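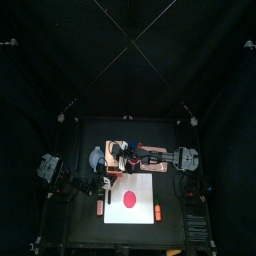 Cell 2 with both arms over the table, fabric walls up.

Two-arm cell: right arm keeps going off position after a few days
Forum: Cells and Fixtures > Maintenance

mwillems
I look after a small two-arm tabletop cell at Drindale. Black fabric enclosure, black tabletop, an arm on each side, white gripper on the left and black on the right. The arms work on a set of small objects placed around a white board with a red circle on it.

The trouble is the right arm. I calibrate on Friday afternoon, everything lines up, and by the middle of the next week the right gripper is landing 2 mm toward the near edge. The left arm is fine. I have redone the calibration four times since the beginning of March and it always goes the same way.

What I have done so far:
Checked the base bolts on both arms. Tight.
Swapped the gripper fingers on the right. No change.
Ran the joint test from the controller menu. Passes.

The right arm has 3000 hours on it, the left one a little less. Any ideas before I call Hullar and pay for a visit?

Mirjam

gantry_pete
Table first. You have clamps holding the frame at the near corners. If one of those lets go a hair, the frame walks every time the arms brake. Put a paint pen line across each clamp and the frame and look at it in two days.

kettlecord
I'd look at the cable before the clamps. There's a dark cable looped around the right base. If it's stiff, it pulls on the arm whenever the shoulder turns, and over a few hundred moves it can shift a connector or load the joint enough to show up at the gripper. We had the same thing on one of ours and it went away when we gave the bundle a longer loop and tied it to the table.

gantry_pete
A cable pulling on a joint gives you an error that changes with the pose. She has the same offset in the same direction every time. That's a mount or a frame.

kettlecord
She hasn't said whether it's the same in every pose. She said where it lands.

mwillems
Fair point, I only measured at one spot, the far edge of the board. I'll measure at more places and come back.

olszewski_m
Also check how you measure. Do you measure against the board? If the board isn't fixed down it can creep, and then your reference is gone. Use a mark on the tabletop.
Marianna

mwillems
Board is not fixed, but I measure from a scribed line on the table, so that part should be OK.

Here is what I got today. I put paint marks on all the clamps as Pete said, then ran the normal program for 30 minutes and checked the right gripper at five points. The offset is biggest when the arm is stretched out toward the middle and almost nothing when it is folded back near its base.
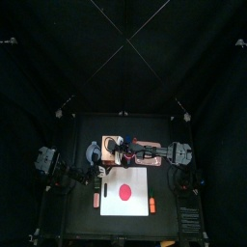 So it does change with reach, which I had not noticed before because I always checked at full stretch. The clamp marks have not moved at all. I also pushed on the right base by hand with the power on and I can feel a tiny click. The left one has no click.

gantry_pete
A click at the base with tight bolts means the bolts are tight and the plate under them isn't. A small tilt at the base shows up most at full reach, so your numbers fit. What is under the arm?

mwillems
An adapter plate from Nidach. The arm bolts to the plate and the plate bolts up from under the table. I only ever checked the top ones.

gantry_pete
Check the bottom ones.

kettlecord
OK, I'll give you the plate. I would still redo the cable while you have it apart. It has to come off anyway to get the base out.

olszewski_m
Mark the plate position before you loosen anything. And do the bottom bolts in a cross pattern, half torque first and then full. Your plate sheet will have the value, don't guess it from the bolt size.

mwillems
Done this morning. Two of the four bolts under the right plate turned easily by hand. Cleaned the threads, put on medium threadlocker, torqued to the sheet, left it overnight before powering up the arm - the can says it needs that. No click now.

I did the cable too. Longer loop, two ties to the table, clear of the shoulder.

Recalibrated, then 50 runs of the program. Offset at full stretch is below what I can read with my gauge. I'll check again in a week.

gantry_pete
Do the left plate as well. Same bolts, same age.

mwillems
It's on the list for Friday. The bottom bolts are going on the monthly sheet for both arms.

kettlecord
Monthly is too often once there's threadlocker on them, you'll just break the bond by putting a wrench on it. Paint line and look at it.

gantry_pete
Agree with that one.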